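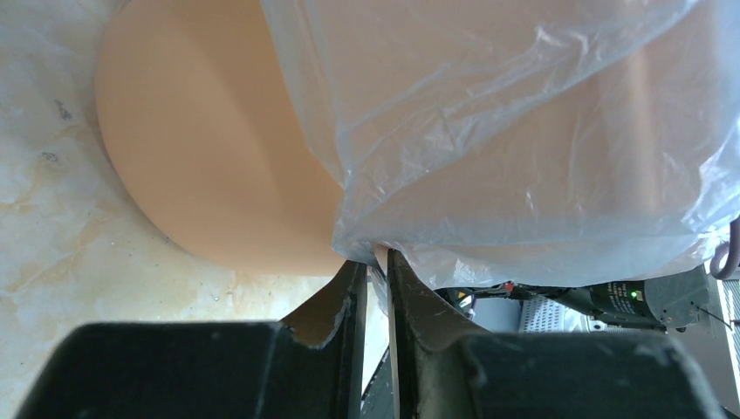 Figure 2. Thin translucent plastic film gathered at one point, with folds fanning out from the gather. A peach-colored form is visible behind the film, and a second one to the left is uncovered.

3.2 Film wrapping and color judgment

Thin film is the cheapest wrapping for smooth household goods, and most of the packers we spoke with at Indau use it before anything goes into a carton. Its effect on how the goods look has received less attention. Staff who sort wrapped items by color have to do so through at least one layer, and often through several where the film has been bunched.

Figure 2 shows the effect we are concerned with. Behind the film the peach color is muted to a dusty pinkish beige, and it turns grey at the lower boundary where the plastic hangs. The uncovered surface beside it stays an even peach-orange with gentle shading. The glossy highlights along the long diagonal crease are a separate problem. They hide the color under them completely, and a sorter has to look past them to the flatter parts of the sheet.

We asked 26 packers to match wrapped items to a printed color card. Each person worked through the same set, giving 1,245 usable matches after incomplete sheets were removed. Errors were most common for pale warm colors, which were often placed one step too grey. Dark items were matched nearly as well wrapped as bare. Wyss found the same order of difficulty in an earlier trial with the Zondoteck card, although her items were wrapped in paper-backed film and the two sets of results should not be compared directly.

The position of the gather also mattered. When the film was twisted together at the front of the item, the creases spread over the area that people looked at first, and matching slowed down. Moving the gather to the back or underside left a smoother face. Baumgartner recommends this for all rounded goods, and the packers took it up without much trouble after a short practice period in May.

We did not control for the age of the film. Rolls stored near the loading door seemed cloudier than fresh ones, and this may account for part of the spread in the results for pale colors. Section 3.3 deals with storage.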